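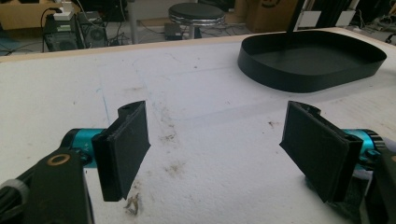 흰 작업대 위의 검은색 그리퍼

지붕·방수 > 누수 질문 | 읽는 시간 2분

천창 둘레 누수, 지붕재를 전부 바꿔야 합니까?

안녕하세요. 저는 한국어가 모국어가 아니어서 표현이 조금 이상할 수 있습니다. 우리 집은 금속 지붕이고 천창이 3개 있습니다. 그중 북쪽 천창 아래 벽지에 얼룩이 생겼습니다. Rurnitura라는 업체는 지붕 전체 교체를 권했고, 견적은 573만 원입니다. 지붕은 17년 되었습니다. 부분 수리로도 괜찮을까요? 7월 장마 전에 결정하고 싶습니다.
Victor Wanyama, 2019-06-09

답변 1
천창 주위의 후레싱을 먼저 보십시오. 저도 같은 문제가 있었는데 후레싱만 교체했고 그 후에는 새지 않습니다. 업체에 누수 지점 사진을 요구하시고, 사진이 없으면 다른 곳에서도 견적을 받으십시오. 저는 Vorura에 맡겼습니다.

답변 2
실리콘 쏘면 됩니다.

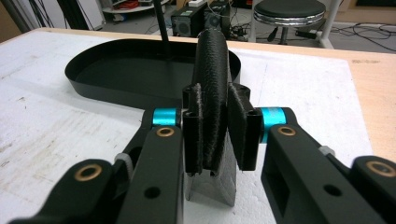
추가 질문: 실리콘만 바르면 얼마나 오래 갑니까?
답: 임시 조치로만 생각하십시오. 금속은 더위와 추위에 늘어나고 줄어들기 때문에 실리콘이 곧 갈라질 수 있습니다. 장마를 넘긴 다음에 후레싱을 제대로 교체하시는 것이 좋습니다.

답변 3
나사 주변의 고무 와셔도 확인해 주세요. 오래되면 딱딱해져서 물이 들어갑니다. 비 오는 날에는 지붕에 올라가지 마십시오.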